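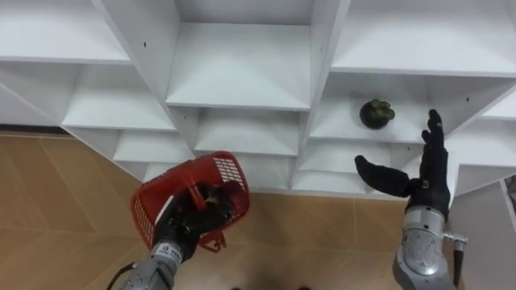

Do I need a hand with fingers to pick things off a shelf, or will a plain two-jaw gripper do?

For most small, firm objects a two-jaw gripper is fine, and it's cheaper and easier to program. Fingers start to pay off when the same hand has to hold a handle, reach past a divider and close on something round, all without a tool change.

Robot Hands and Shelves, Unit 9 handout
Revised 2025-07-12

That question comes up every term, usually in the first ten minutes, so I've put it at the top. I'm going to spend this whole unit arguing with my own answer. Bring the grip chart from Unit 8. If you lost it, Precious Abella has spare copies.

What we're comparing

We have two ways of ending an arm in this course. One is the Saletti jaw gripper, which you all know from the block stacking lab: two flat pads, one motor, opens and closes. The other is the Rernudlow hand, fingers and thumb, which I love and which has also eaten more of my evenings than I'd like to add up. The control software is Wouters for both, so at least we don't have to learn two sets of menus.

The job is the shelf pick. One hand carries a basket by its handle and the other goes into an open compartment for a small object. It sounds like nothing, you do it at the grocery store while looking at your phone! But the carrying hand has to keep a steady grip on a thin handle for the whole run, and the picking hand has to come in past a shelf edge with its fingers already in a useful shape. Those are very different grips, and I want you to think about them separately before you think about them together.

Pre-shaping

Pre-shaping just means setting the fingers before you arrive. With jaws there's one number to choose, the opening width. With a hand you choose how far each finger is bent and where the thumb goes, and the thumb is the one people forget. Put it out wide to the side and you've got a big cup to work with. Leave it tucked in and the fingertips will get to the object and have nothing to push against.

My own habit is fingers straight, thumb wide, then bring the whole hand up to the shelf and close late. Kadri Bite does it the other way, half curled from the start, and her version is quicker on low shelves. Try both. In February we ran 21 picks each way with the Rernudlow hand. Mine got 11, hers got 9, and I have been told firmly that two picks is no reason to gloat.

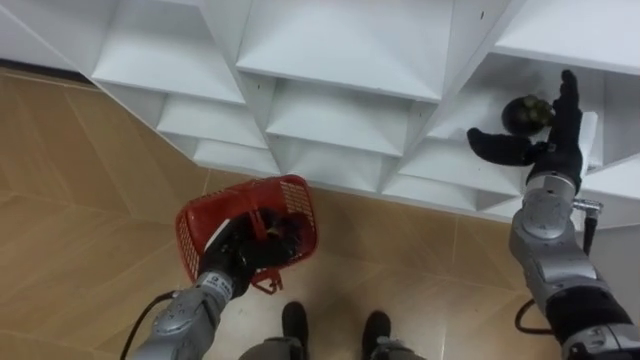 Where the camera sits

A camera up at head height looks down past the arms. You get a lovely view of the floor and the basket, and then the hand goes up in front of the shelf and starts hiding the very thing you want to see. With jaws there's less stuff in the way. With a full hand the fingers can cover a good chunk of the compartment, and your object detector may drop out right at the end of the reach.

There are a couple of ways around it. You can save the last good position and trust it, which works as long as nothing gets bumped. You can come in from the side so the palm faces across the shelf
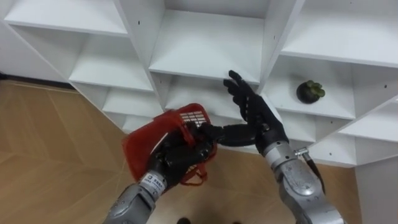 and the camera has a better chance of seeing past the fingers. Or you add a second camera off to one side – my favorite, though it's one more thing to calibrate. Indrek Lukoševičius wrote up the Masedberg calibration steps for us and they're in the course folder. Please follow them in order, I skipped step two once and lost an afternoon.

Watch the other arm too. When you pick from a middle shelf the two hands end up pretty close together, and Wouters will only stop them from touching if you've switched on the keep-out zone for both sides.

The side camera is also where you'll spot cable trouble. Check the slack through the full reach, slowly, before you run anything at speed.
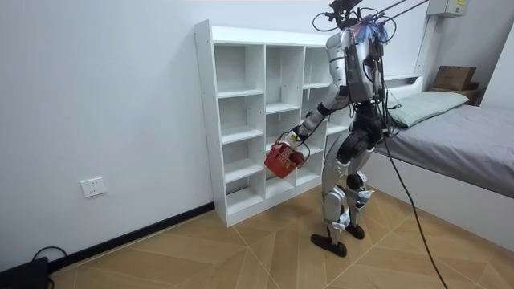
Fig. 4. Side view, basket held in front of the lower compartments. Note the thin cable following the forearm.

For next time

Plan one shelf pick on paper for the jaws and one for the hand. Same object, same compartment. Mark where you pre-shape and where you think the camera loses sight of the object. Cap your log at 3000 lines or Gintarė Pētersons will send it back. Ieva Vanags has the sign-up sheet for arm time.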